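About Kunmont

By Evelien Smits
January 5, 2025

Kunmont takes in used desktop workstations, strips them to parts, tests the parts and rebuilds complete machines from what passes. We work from one building in Plallarthorpe. Most of our intake is tower-format equipment from offices and colleges at the end of a lease. We do not handle laptops, printers or monitors.

The company was started by Hendrik Pretorius and Barry Ellwood, who had both been repairing towers separately and were buying the same spare parts from the same dealer. Hendrik runs intake and grading. Barry runs the benches. Last year 2,051 units came through intake, and each was given a job number before its side panel was opened.

How a unit is processed

A tower is laid on its side with the board facing up. The technician records the slot layout, checks the latches and covers at the rear, and looks over the capacitors for bulging or residue. Cards come out first, then memory, then drives. The board stays in the chassis unless it fails a test or the customer has asked for it to be removed.

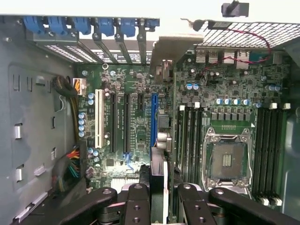
Tower interior with blue slot latches, expansion slots and the rear port housings.

Towers with tool-free slot latches are faster to work on than those with individual screws, though the latches have their own faults. The plastic gets brittle, and a latch that no longer holds its cover down is replaced from stock. We keep latches and blanking covers sorted by chassis family. A missing cover is logged as a defect because it changes the airflow through the case.

Older boards that still carry a conventional PCI slot are set aside at grading. There is steady demand for them from workshops and laboratories with interface cards that were never reissued for PCI Express. These machines are sold under the Cele label. The rest of our rebuilt stock is sold as Nesus.

Bench practice

Parts removed from a unit go into the fixture next to it and stay there until that unit is closed. Drives stand upright in their caddies. Memory modules lie flat in the low slots. Nothing from a second machine is placed in the same fixture, so a module cannot return to the wrong board. The benches themselves are slatted aluminum, chosen by Barry after two laminate tops had to be replaced.

Drives are erased and surface-tested before reuse. Memory is tested for 13 hours in a reference board, and a module that logs one error is scrapped. Power supplies are load-tested but not opened. SATA cables are replaced if the locking tab is worn - in practice that is a large share of them.
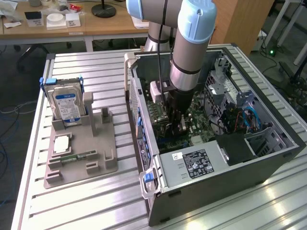
Kagiso Zulu wrote to us in July that the Cele unit supplied for his lab had taken both of its old acquisition cards without a driver change, but that he would have liked the slot order printed on the delivery sheet. The delivery sheet now lists every slot by type, starting from the one farthest from the processor.

Staff and training

There are 13 of us, including two trainees. Preben Oddsson is responsible for training, which takes 10 weeks and begins with cable routing and connector identification. Trainees strip and reassemble scrap units until the front-panel leads can be fitted without the manual. Work on customer equipment starts after that.

Deliveries and collections

Goods are accepted at the side entrance by appointment. Please remove external cables and tape the power cord to the case. Units with swollen or leaking batteries must be declared beforehand. Job numbers are issued on receipt and should be quoted in all correspondence.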